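From: Tyra Sjögren
To: Brarkora members list
Date: 12/05/2018
Subject: Re: Cleaning and storing brushes, again

Teodor Åberg wrote:

> I have read the old threads on washing makeup brushes and they disagree with each other on nearly everything. One says dish soap, one says baby shampoo, one says alcohol only. I have two kits, one for theater work and one for weddings, and the wedding kit is the one that worries me. Three of the big powder brushes have started dropping hairs and one of them wobbles where the metal meets the handle.
>
> Also, how do people keep them between jobs? Mine go back into the roll and they come out with flat sides. My sister says to stand them in a glass. I tried a glass and it fell over.
>
> Teodor

Teodor,

I'll take the wobble first. The metal sleeve is called the ferrule and the hairs are glued inside it. If you wash a brush with the head up, or leave it to soak in a cup, water runs down into the glue and sits there. After enough of that the glue lets go and you get shedding, and then the handle swells and shrinks and works loose. You can glue a loose handle back in with a drop of epoxy. Pull it out, let everything dry for a couple of days, scrape off the old glue, and put it back. The shedding is harder to fix. I have never had a brush recover from that for long.

For washing, I use a plain bar of unscented soap and lukewarm water. Wet the hairs only, pointing down. Rub them on the bar, work them in the palm of your hand, rinse, and do it again until the foam is white. Foundation brushes usually take three rounds and powder brushes take one. Press the water out with a towel, in the direction the hairs run, and don't twist. Dish soap is fine once in a while on synthetic hair if there is a lot of cream product in it. I wouldn't use it on goat or squirrel.

Alcohol is for between clients, when there is no time for a wash. Spray it on a paper towel and wipe the brush back and forth. It doesn't take the place of washing, and it dries natural hair out if it's all you do.

Drying: flat, with the heads hanging over the edge of a counter, overnight. Big powder brushes can need a full day. If you have the mesh sleeves, put them on while the hairs are still damp, pushed up from the handle end. Those also take care of the flat sides you get from the roll.

Now storage. I went through the whole thing in July when we moved the kit room at Grandus and I had to find a place for 155 brushes. The rolls are good for travel and bad for everything else. You can't see what you have, and the ones at the bottom get crushed. A drinking glass is too light and too wide, as you found out. A mug is better, but everything leans the same way and the heads rub against each other.

What I would get is a clear acrylic organizer with separate upright compartments. You can see through it, so you notice when powder has built up at the bottom, and you can wipe it out with a damp cloth. Keep the big heads in one compartment and the thin ones in another. Don't fill it. When I take brushes out to sort them I lay the long ones down next to the organizer and put them back one at a time, the tallest at the rear.

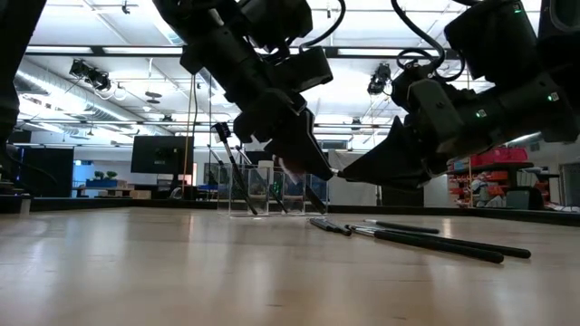
Simão Tavares wrote to me off list that acrylic is fine until you wipe it with alcohol, and then it goes cloudy and gets little cracks along the glued edges. He washes his with soap and water and nothing else, and he wanted me to pass that on. He is right about the alcohol. I ruined one that way. If you spray your brushes at the same counter, move the organizer out of reach of the spray first.

He also asked whether anybody puts beads in the bottom to hold the brushes up straight. I did for a year. They look nice, and they collect powder, and then you have to wash over 1,000 beads in a sieve. I took them out. A brush that leans a little against the wall of its compartment is not hurt by it, as long as the head is above the rim and nothing is pressing on it.

One more thing on storage - put them away dry. If you stand a damp brush up with the head on top, the water goes straight into the ferrule and you are back to the wobble. I feel the hairs right down at the metal before I put one back. The tips always dry first.

On cost, since you asked in your other message: the organizer I like was 40 dollars at Söderlund, and they had a bigger one for 60. I don't think you need the bigger one for a wedding kit. Lovisa Rustad has the big one and uses half of it for pencils.

I would retire the three that are shedding, or at least keep them away from the wedding kit. Stray hairs in wet foundation are a pain to pick out. They will still do for theater powder, or for dusting off the tops of palettes.

If you come to the Imden workshop, bring the one with the loose handle. I'll have epoxy with me.

Tyra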